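Needle pose filter loses lock when the thread goes slack

ccastillo_ctl
Running Pralum on the two-arm suturing setup, control loop on Barkar. The needle pose estimate is fine until the driver regrasps, then the filter jumps. Last log has 14 jumps, all within 9 frames of a regrasp. Tuning process noise moves the problem somewhere else. 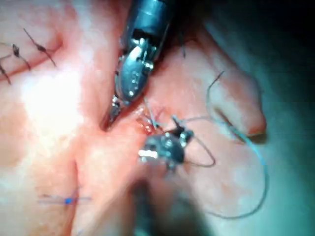
The thread segmentation feeds the same filter as a soft constraint. I suspect it's pulling the pose when the loop gets close to the jaws.

layug_user
Drop the thread term. A slack thread tells you almost nothing about where the needle points.

mt_wrist
Disagree. It's the only thing you have when the jaws cover most of the needle. Gate it on curvature near the swage and leave the rest alone.

layug_user
Gating is one more threshold to tune per tissue. I'd reset the covariance on the jaw close event and let it reconverge.

ccastillo_ctl
Tried the reset. It reconverges in 3 frames if the needle is visible, never if it's mostly hidden. Will try the gate tonight.

mt_wrist
Also check your timestamps. Barkar stamps jaw state on receive - the camera stamps on exposure.

ccastillo_ctl
Offset was there, fixed it. Down to 3 jumps with the gate on. Frame 1356 is still bad and I don't know why.

layug_user
Post the log around 1356. Still think the thread term should go.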